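Urkach kitchen tasks, data card and readme
Maintained by Clodagh Brophy. Questions about the tasks go to her; questions about rosters and training go to Orla Foley.
Last revised in March.

Urkach is the set of recordings and notes we keep for the two-armed kitchen station at Proltov. The station is where we try a job out before it goes to the staff kitchen.

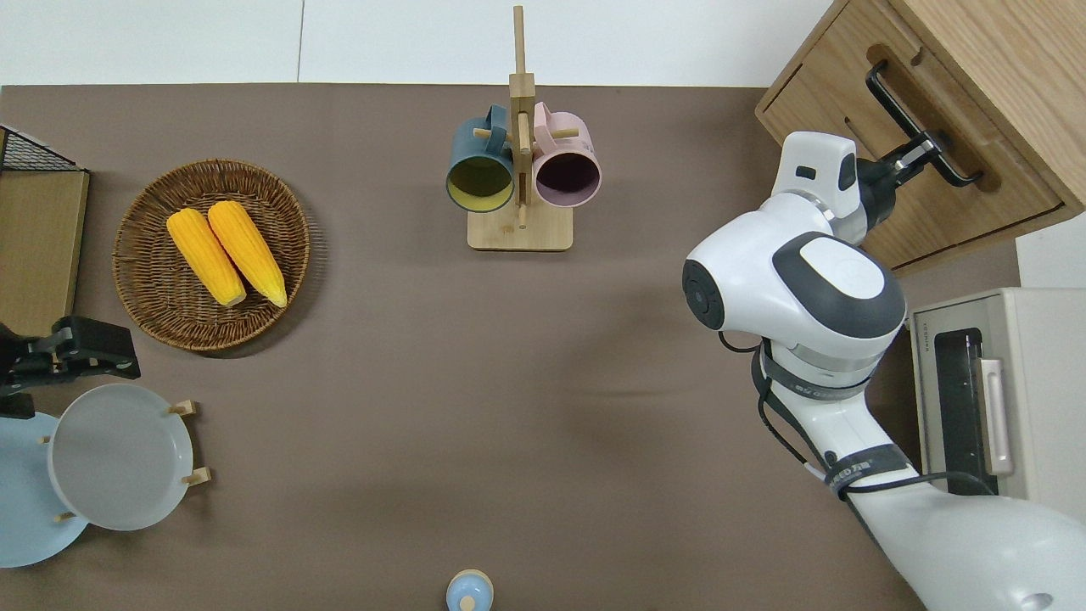
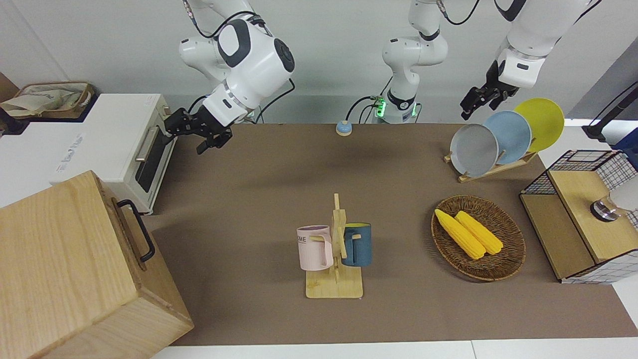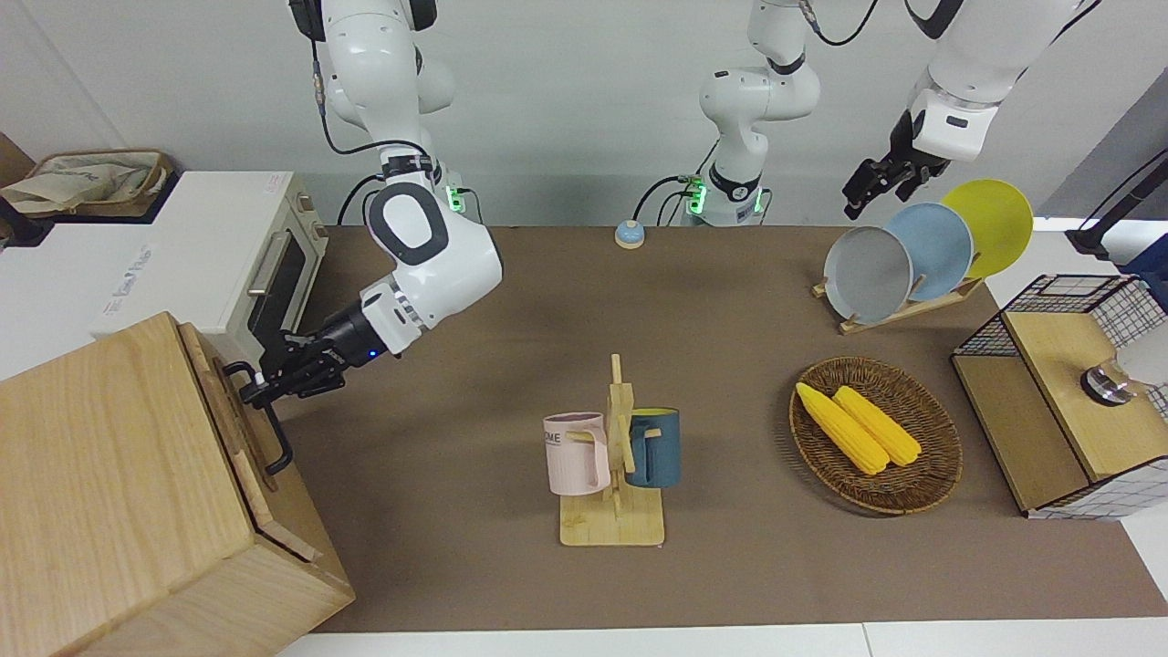
Proltov's staff kitchen serves lunch and runs a tea service in the afternoon, and Urkach was set up to find out which parts of that work the arms could take over and what the people on shift would be doing instead. We began with the jobs the kitchen hands told us they disliked, mostly fetching, putting away and opening things while their hands were full. The bench is laid out with that in mind, with plates upright in a wooden rack, mugs on a mug tree, corn in a round woven basket and a light wooden cabinet with a black handle. The layout was agreed with the kitchen hands before any recording started, and changes to it go through Clodagh.

What is in the set
There are 30 task sheets. Each sheet gives the starting layout, the wording of the instruction and what counts as finished. 29 of them have recordings. The remaining one, wiping down the bench, has been written up but not recorded.

The tasks fall into 4 groups:
Opening and closing (cabinet, drawer, oven door)
Plates and the dish rack
Mugs and the mug tree
Moving food between containers

Each recording comes with the views from the cameras, the joint positions of both arms, the gripper state and a short text note from the operator. Notes are free text and vary a lot. Some operators wrote a paragraph and some wrote "ok". We haven't tidied them.

How it was collected
All recordings were made by kitchen staff who had finished the operator course, working the arms by teleoperation. No outside contractors were used. Sessions were rostered as ordinary paid hours and did not replace breaks. An operator could stop a session at any point without giving a reason, and a stopped recording is kept and labelled as stopped.

Left and right always mean the robot's own left and right. On a camera that faces the robot, its right arm is on the left of the picture. New labellers get this wrong in their first week, so check it before you correct anyone's labels.

Changes to people's work
Orla keeps the full notes. The main points are summarised below.

The morning set-up used to be done by two people. On trial days one person does it with the station running, and the second starts later and works through to the end of the tea service. Nobody's weekly hours were cut. Two people asked to stay on the old start time because of school drop-off, and they have.

Operators are paid the higher duties rate while they are on the controls. This was not the case during the first trial and was changed after staff raised it. Back pay was included.

Staff reported less bending and carrying. They also reported more standing still and watching, which several of them found tiring in a different way. We now limit a stretch on the controls to 30 minutes, followed by other work.

The supervisor's job changed more than we had planned for. Someone has to decide whether a failed task is worth another go or should just be done by hand, and during lunch that decision comes up often. It is now written into the shift lead's duties.

Known problems
Drawers and doors are over-represented. They were easy to reset, so operators did more of them.
Labels written before the Ranjbar tool was introduced use "basket" and "tray" for the same item. Treat them as one.
In 5 recordings the operator's note belongs to the previous session. They are marked in the index.
The set says very little about busy periods. The station was never recorded with other people working beside it, and should not be used to judge how that would go.

Use
The recordings may be used inside Proltov for training operators and for developing the station software, Pirow. They are not to be used for assessing individual staff, for timing people against the arms or in any disciplinary matter. Operator names are removed before release and the key is held by Orla.

If you took part and want your recordings withdrawn, tell Orla or leave a note in the kitchen office. Withdrawn recordings are deleted at the next revision and the counts in this card are updated.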